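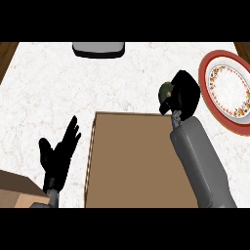 27. Juni, von unserer Reiseredaktion
Zuletzt aktualisiert: 27. Juni, 16:40 Uhr

Ich hatte mir Baltasar Zapata älter vorgestellt. Am Telefon klang er wie jemand, der seit Ewigkeiten Leute unter die Erde führt, und dann steht da ein drahtiger Mann mit Fahrradhelm am Besucherparkplatz von Povley und fragt, ob ich Handschuhe dabeihabe. Habe ich natürlich nicht. „Macht nichts“, sagt er, „die Leiter ist nur am Anfang rostig.“

Povley ist ein Schieferbergwerk, ein ziemlich kleines, und wer von der Landstraße kommt, fährt erst mal dran vorbei (ich gleich zweimal). Oben sieht man ein Spalthaus, eine Halde und einen Schornstein ohne Gebäude. Das Eigentliche liegt drunter: 621 Stufen hinab, auf 4 Sohlen verteilt, von denen Besucher bisher nur die oberste kannten. Jetzt kommt die zweite dazu, und deswegen bin ich hier.

„Die zweite Sohle ist die schönste“, sagt Zapata, während wir uns umziehen. „Die oberste haben sie damals schnell ausgeräumt, da sieht man überall, dass es eilig war. Auf der zweiten hatten sie Zeit. Da sind die Kammern gerade, da stimmen die Pfeiler, da hat sich jemand Gedanken gemacht.“ Ob man das als Laie erkennt? Er lacht. „Nach einer Viertelstunde schon. Vorher sieht man nur schwarz.“

Und so war es auch! Zuerst sah ich wirklich nichts außer meinem eigenen Lichtkegel und Zapatas Stiefeln, aber irgendwann fängt man an, die Spuren im Gestein zu lesen, die Bohrlöcher, die Kerben für die Holzkeile, und an einer Wand eine ganze Reihe Striche. Ich dachte an Schichtzählungen. „Nein, das war ein Kartenspiel“, sagt er. „Jedenfalls hat man mir das so erzählt. Beweisen kann ich es nicht.“

Zapata ist gar kein Bergmann. Gelernt hat er Vermessung, und nach Povley kam er mit einem Auftrag über 3 Wochen. Er sollte für die Betreiberfirma Neltura prüfen, ob die alten Grubenpläne stimmen. Sie stimmten nicht. „Auf dem Papier endete der Nordgang an einer Mauer. Die Mauer gab es, aber sie war hüfthoch. Dahinter ging es weiter.“ Er ist dann geblieben, erst als Vermesser, inzwischen leitet er den Besucherbetrieb und macht die langen Führungen immer noch selbst.

Hinter der hüfthohen Mauer liegt heute das Stück, das alle sehen wollen. Die Salinas-Kammer heißt so nach dem Steiger, der sie anlegen ließ, mit Salz hat sie nichts zu tun, und Zapata muss das wohl bei jeder Führung erklären. „Manche sind richtig enttäuscht. Die haben vorher im Netz gelesen und wollen an der Wand lecken.“ Hat das schon mal jemand gemacht? „Dazu sage ich nichts.“

Die Kammer ist hoch, viel höher als ich erwartet hatte, und man hört darin ein Tropfen, das von überall zugleich kommt. Hier bleiben wir lange. Zapata macht die Lampen aus – vorher fragt er, ob das in Ordnung ist – und redet im Dunkeln einfach weiter, über das Wasser. Das sei die größte Sorge. Früher lief es über einen Stollen zum Astance ab, dem Bach unten im Tal, aber der Stollen ist auf halber Strecke verbrochen. Seitdem wird gepumpt. „Wenn die Pumpen stehen, habe ich ein paar Tage, dann ist die dritte Sohle weg. Die vierte ist schon weg, die steht unter Wasser, solange ich hier bin.“

Im November soll der Stollen wieder aufgefahren werden. Zapata ist da vorsichtig. „Es gibt eine Zusage und es gibt einen Plan. Gebohrt wird, wenn gebohrt wird.“ Er würde gern einmal die unterste Sohle sehen, dort soll noch eine Förderwinde stehen. Auf einem alten Foto habe er sie gefunden, mit einem Jungen davor, höchstens zwölf, der ganz stolz guckt.

Auf dem Rückweg reden wir dann über Kinder. Seine Tochter findet das Bergwerk langweilig, Schulklassen dagegen seien das beste Publikum überhaupt. „Erwachsene fragen, wie tief es ist. Kinder fragen, wo die Leute aufs Klo gegangen sind.“ (Ich hätte es auch gern gewusst, habe mich aber nicht getraut.)

Die neue Tour dauert rund 5 Stunden mit Pause, festes Schuhwerk ist Pflicht, und warme Sachen braucht man auch im Hochsommer. Handschuhe werden oben am Spalthaus ausgegeben. Meine habe ich aus Versehen mitgenommen, die schicke ich noch zurück.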